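February 12, 2025

Sallthorpe, second night. Worked through the bathroom before supper, as I did at Sevley in December. Same order as last time: water, surfaces, storage, consumables.

Water
Pressure at the basin is adequate. Hot arrives slowly and then rather too keenly - set the lever a little left of centre and leave it there. The waste drains without gurgling. Meter in the hall cupboard read 713 on arrival. Fadwa Belhaj wants it again when I hand back the keys.

Surfaces
The tap is a plain square chrome one, single lever, mounted on the counter behind the basin. Basin is the undermount sort, so there is no raised edge on the counter to trap grime and the speckled top can be wiped straight in. The wood-grain tile behind hides splashes well, which means it needs wiping by feel. Soap dish to the right of the tap, cups to the left on their dark tray. I have left that arrangement alone. The two clear packets are at the front edge of the counter. 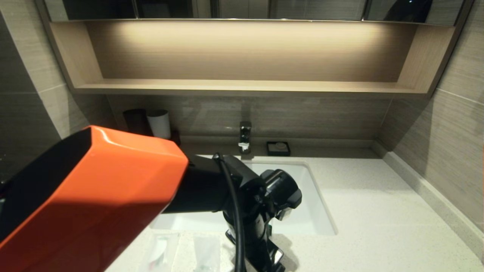
Storage
The lit shelf under the mirrored cabinet takes the razor and the tablets. Strip light is warm in tone - pleasant, but poor for shaving. Will ask at Grustdale whether theirs is the same fitting before I write it up.

Consumables
Need toothpaste and a decent flannel. Bed at ten.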